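Ticket: Brummen und Zugluft aus der Lüftung, Raum 2, Standort Brillcombe
Kategorie: Gebäudetechnik / Raumlufttechnik
Priorität: mittel
Status: gelöst, Restpunkt offen

Meldung
Seit Februar brummt die Zuluft in Raum 2. Der Ton ist tief und gleichmäßig, er setzt morgens kurz nach sieben ein und bleibt bis zum Abend. Am Tisch in der Raummitte zieht es zusätzlich von oben. Telefonieren ist dort kaum möglich. In den Nachbarräumen ist nichts zu hören.

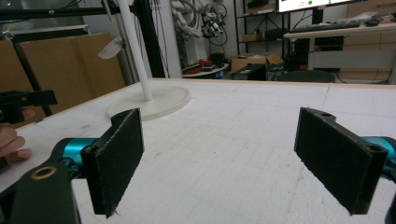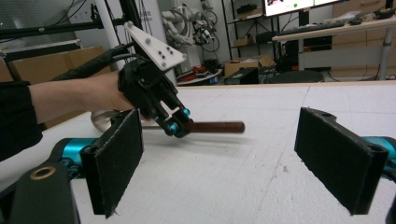

Bild 1 und 2: Tisch mit weißer Auflage, Raum 2

Angaben zur Anlage
Lüftungsgerät Stesby, Aufstellort Technikraum im Dachgeschoss. Zuluft Raum 2 über zwei Deckenauslässe, Abluft über ein Gitter neben der Tür. Sollwert Zuluft 800 m³/h. Wartungsvertrag mit Gomura. Letzter Filterwechsel laut Aufkleber im Herbst.

Rückfrage Haustechnik
Tritt das Brummen auch auf, wenn die Tür offen steht? Gibt es einen Unterschied zwischen beiden Auslässen?

Antwort Melder
Mit offener Tür etwas leiser, aber nicht weg. Der Auslass über dem Tisch ist deutlich lauter als der am Fenster.

Eintrag Haustechnik, 9:40 Uhr
Messung auf Sitzhöhe am Tisch: 51 dB(A) bei laufender Anlage. Bei abgeschalteter Anlage 39 dB(A), das Brummen ist dann vollständig weg. Quelle also im Lüftungssystem, Beleuchtung und Heizung scheiden aus.

Filter im Technikraum geprüft. Zuluftfilter stark verschmutzt, Abluftfilter in Ordnung. Zuluftfilter getauscht, Gerät neu gestartet, Filtermeldung am Bedienteil quittiert. Am Geräusch keine Änderung.

Eintrag Haustechnik, 14:15 Uhr
Ventilator testweise von Hand auf niedrigere Stufe gesetzt. Brummen wird leiser, Tonhöhe sinkt mit. Der Ventilator selbst läuft ruhig, im Technikraum keine auffälligen Lagergeräusche. Schwingungsdämpfer unter dem Gerät sitzen fest. Stufe wieder auf Automatik gestellt.

Deckenplatte neben dem lauten Auslass geöffnet. Zwei Befunde:
- Das flexible Rohr zum Auslass ist geknickt und liegt auf der Abhängung der Decke auf. Die Abhängung schwingt spürbar mit.
- Die Drosselklappe am Abzweig steht fast zu, die zum Fensterauslass ganz offen.

Rohr provisorisch angehoben und mit Lochband befestigt. Das Dröhnen der Decke ist damit weg, ein Strömungsgeräusch bleibt. Für den Abgleich der Klappen wird Gomura angefordert, wir haben dafür kein Messgerät.

Rückmeldung Gomura
Rohrstück gekürzt und neu verlegt, Schelle mit Gummieinlage gesetzt. Beide Klappen abgeglichen und die Stellung markiert. Gesamtmenge liegt auf Sollwert. Auslass über dem Tisch von Strahl nach unten auf Strahl zur Seite umgestellt, dadurch weniger Zug am Platz. Empfehlung: Telefonieschalldämpfer im Abzweig nachrüsten, falls das Geräusch weiter stört. Angebot folgt.

Nachmessung Haustechnik
46 dB(A) an derselben Stelle, Tür geschlossen, Anlage auf Automatik. Kein Brummton mehr, nur noch Rauschen.

Rückmeldung Melder
Zugluft ist weg. Das Rauschen ist noch da, aber man kann wieder telefonieren. Der Schalldämpfer sollte trotzdem angefragt werden, der Raum ist im Sommer den ganzen Tag belegt.

Restpunkt
Deckenplatte hat beim Öffnen eine Ecke verloren. Ersatzplatte bei Ekinci bestellt, Einbau zusammen mit dem Schalldämpfer, damit die Decke nur einmal geöffnet wird. Bis dahin bitte nichts an der Platte befestigen.

Wartungsplan angepasst: Zuluftfilter ab jetzt halbjährlich prüfen. Ticket bleibt bis zum Angebot von Gomura auf Wiedervorlage.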